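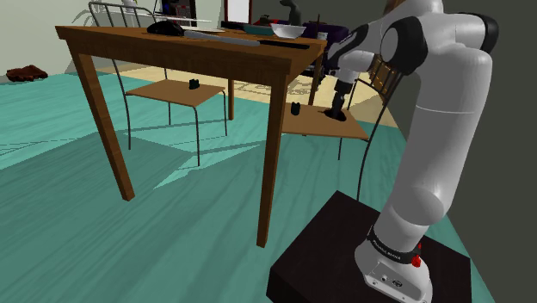

Simulated dining room, arm at the chair end of the table. Floor space by the square metre: free.

1/ It's budget season at Skutham, so a thread on buying a robot arm when what you have is a spreadsheet and a simulator.

2/ We've been practising in the simulator since February. Pretend arm, pretend table, pretend chairs. The invoice for all this was my wages and a fair bit of electricity, so naturally it doesn't appear anywhere in the equipment line and everyone thinks it was free.

3/ The first thing a simulator teaches you to want is a pedestal. In there you type in where the base goes and the base goes there. In a real room something has to hold the thing down while it swings about, and Dirnora sell that separately.

4/ Dirnora sell most things separately. The arm is one line on the quote. Then there are eleven more lines.

5/ Biggest surprise on it: the gripper, £1,573. I had assumed, like a person who has never bought a robot, that an arm came with something on the end of it. It comes with a flat plate and some bolt holes.

6/ Delivery is £310. To the kerb. Getting it from the kerb to the second floor is "by arrangement". I have written to ask what sort of arrangement and am picturing a bag of sand on a pulley.

7/ Spare fingertips, £200 the set. I left these off the first draft as a luxury. Then I went through our simulator logs and looked at how often we had driven the gripper straight into the furniture. They're back on.

8/ The simulated fingers have survived all of it, of course. They will be good as new when I retire.

9/ Wednesday was the call with Yimer, the other supplier. Very pleasant. Their arm costs less and reaches less. They wouldn't put a price in writing until I'd told them my budget, and I wouldn't tell them my budget until I'd seen a price. We talked about lead times for a while.

10/ Reach is where the simulator has earned its keep, by the way. Chair seats are the awkward ones. You plan for a tabletop, which is flat and polite and at a sensible height, and then someone wants a thing put on a chair and suddenly there's a backrest to think about.

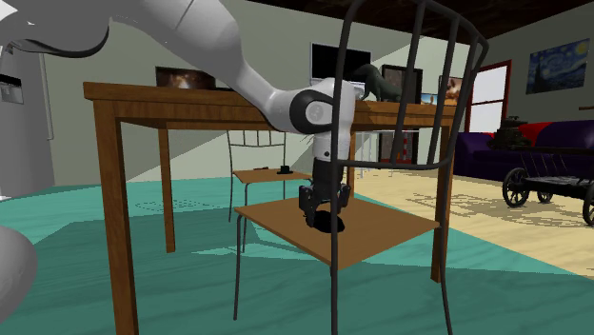
A reply from Plulport asks why we don't just buy the cheaper arm and move the chairs.

11/ Fair question, Plulport, and one that finance will also ask, in fewer words. We could move the chairs. But the job we're funded for is an arm that copes with a room as people leave it, and people leave chairs all over the place. If I budget for a tidy room I'll get a robot for a tidy room.

12/ That said, I did run it. 1,000 tries with the longer reach, 1,000 with the shorter, same furniture. The short one managed the table nicely and was poor at the seats. I've put that in the bid as a table of its own, with a heading, in the hope that somebody reads the heading.

13/ A caution if you're copying any of this. Simulator numbers are lovely for choosing between two arms and hopeless for promising what either will do on the day. Ours has never once had a cable snag. It hasn't got cables.

14/ Which reminds me: cables. Not on the quote. Nor is the electrician, the risk assessment, the floor marking tape or the cupboard we'll need to empty. I've made a row called "room" and put a number in it that I'm not proud of.

15/ Other rows I forgot first time round, for anyone doing theirs:
training days (two people, in case one of us leaves)
support after the first year
a computer that isn't mine
somewhere to put the old bench

16/ And before you ask, yes, I looked at leasing. Over three years it comes out dearer than buying, and at the end you give it back, along with whatever you've bolted to it. Might suit you if your money has to be spent monthly. Ours has to be spent all at once in a panic in March.

17/ Second-hand: there are some about. Check who holds the software licence before you fall in love. I fell in love first. The licence was staying with the seller.

18/ Where we've got to: Dirnora arm, their gripper, one set of spare fingertips, delivery to the kerb, and a polite note asking Yimer for a written price so that I can say I had two. I have one and a half.

19/ The form goes in at noon. It has a box marked "alternatives considered" with room for forty words, and I've used most of them on chairs.

20/ Dirnora have just written back about the stairs. It's a hand trolley, and we're to supply the hands.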